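Stand: 8/10/20 — gepflegt von Snežana Todorova, Vertretung Zlatko Omerović

# Tischinventar Rovulstead, Glasgeräte

Dieses Verzeichnis enthält die Stammdaten der Glasgeräte, Halter und Kleinteile, die auf den Arbeitstischen im Labor Rovulstead stehen. Chemikalien werden getrennt geführt (siehe `../stoffe/`), Verbrauchsmaterial wie Filterpapier und Handschuhe gar nicht.

Die Tabelle umfasst 1.349 Datensätze. Ein Datensatz entspricht einem Stück; eine Ausnahme bilden Reagenzgläser, die satzweise erfasst sind.

## Dateien

- `inventar.csv` — Haupttabelle, UTF-8, Trennzeichen Semikolon
- `klassen.csv` — zulässige Werte für das Feld `klasse`
- `standorte.csv` — Tische, Schränke, Schubladen
- `ausgemustert.csv` — Altbestand, wird nur noch ergänzt

## Felder

| Feld | Typ | Bemerkung |
|---|---|---|
| `id` | Text | fortlaufend, wird nie neu vergeben |
| `klasse` | Text | siehe `klassen.csv` |
| `werkstoff` | Text | Glas, Acryl, Kork, Metall, Sonstige |
| `volumen_ml` | Ganzzahl | leer bei Haltern und Werkzeug |
| `standort` | Text | Schlüssel aus `standorte.csv` |
| `zustand` | Text | `ok`, `bestossen`, `defekt` |
| `lieferant` | Text | Freitext, meist Ristić oder Biswood |

Der größte zulässige Wert in `volumen_ml` ist 500. Größere Gefäße stehen nicht auf den Tischen und gehören in die Liste der Großgeräte.

## Klassen und Abgrenzung

**Reagenzglasgestell.** Acrylgestelle bestehen aus gelochter Oberleiste und Bodenplatte und gelten als ein Stück. Lose Leisten oder Platten werden als `defekt` geführt, bis das Gegenstück gefunden ist. Eingesteckte Gläser zählen nicht zum Gestell.

**Rundkolben.** Kolben und Korkring sind zwei Datensätze. Ein Ring wird keinem bestimmten Kolben zugeordnet, auch wenn beide dauerhaft zusammen stehen. Kurzhalsige Kolben haben eine eigene Klasse (`kolben_rund_kurz`), die bis Juni unter `kolben_rund` mitlief. Alte Einträge sind umgestellt, in `ausgemustert.csv` jedoch nicht.

**Trichter.** Das Feld `werkstoff` ist Pflicht. Bei unklarem Material `Sonstige` eintragen, nicht schätzen.

**Spatel und Löffel.** Eine gemeinsame Klasse `spatel`. Die Form des Endes (flach, löffelförmig) steht in der Bemerkung der Klassentabelle. Durchsichtige Spatel auf dunkler Tischfläche werden beim Zählen leicht übersehen — bitte den Tisch vor der Aufnahme von der Seite ansehen.

## Erfassung

1. Standort komplett aufnehmen, keine Teilerfassung.
2. Gefäße mit Inhalt aufnehmen wie leere. Der Inhalt wird nicht vermerkt.
3. Ränder und Hälse auf Ausbrüche prüfen, `zustand` setzen.
4. CSV mit `pruefe.py` gegen `klassen.csv` und `standorte.csv` abgleichen.

Bei Abweichungen gilt die Zählung am Tisch, nicht der Export aus Remirine.

## Bekannte Lücken

- Zwei Schubladen haben noch keinen Schlüssel in `standorte.csv`.
- Der Export aus Remirine schneidet Umlaute im Feld `lieferant` ab. Beim Import von Hand korrigieren.
- Korkringe haben kein Maßfeld. Ein Feld `innen_mm` ist vorgesehen, die Werte fehlen noch.

Korrekturen bitte als Patch gegen `inventar.csv`, eine Änderung pro Commit, mit der `id` in der Betreffzeile.
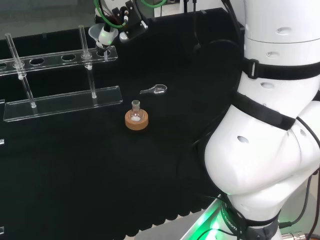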